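Ungate opens its simulated kitchen to first-time robot teachers

Mon 5 April

Teaching a robot to tidy a kitchen counter used to mean booking time in the lab at Ungate. As of this morning you can do it from your own desk, and we had a great time trying it out!

The new release is called Grikitz. It puts a two-armed robot in a rendered kitchen and hands you the controls, so whatever you do with your hands, the robot's hands do on screen. Every run you finish is saved as a demonstration, and a learning program then studies the whole stack of them. The counter has simple things on it to practice with, like an eggplant on a plate, a cutting board and some green fruit.

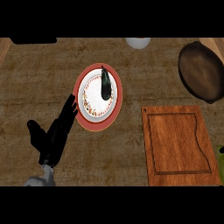
Yolandi Makhubela, who leads the project, says the first few tries are humbling for almost everyone. "You reach for something and you're short of it, or you come in too low," she told us. "Then your eyes adjust, you start using the edge of the plate as a guide, and suddenly you're good at it." She wants people to keep those early clumsy runs, too. A robot that has only ever been shown perfect reaches has no idea what to do when it drifts a little off course, and a demonstration where the person misses, backs up and tries again is full of useful stuff.

The test group recorded 1,880 runs before launch, working in sets of 80. Oratile Tshabalala did more of them than anyone else and still sounds delighted about it. Her favorite part is working both arms at once (she compares it to learning the piano, left hand first, then right, then a long week of mixing them up). Her advice for beginners is to go slowly near the plate, open the hand early and stop for a second before closing it on anything.

We tried it on an ordinary laptop with the Brestar hand controllers and were making decent reaches by our second session. The plate with the flowered border is a nice target, easy to find even when the arm is in your way.
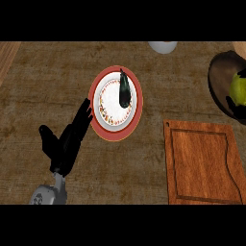
How to join

Sign-ups are open now on the Ungate site, and each new teacher starts with 2 short practice tasks before recording anything. You can use your own hand controllers or borrow a pair from the Mnguni office. A second kitchen, with drawers that open, is planned for September, and we can't wait to get our hands in there.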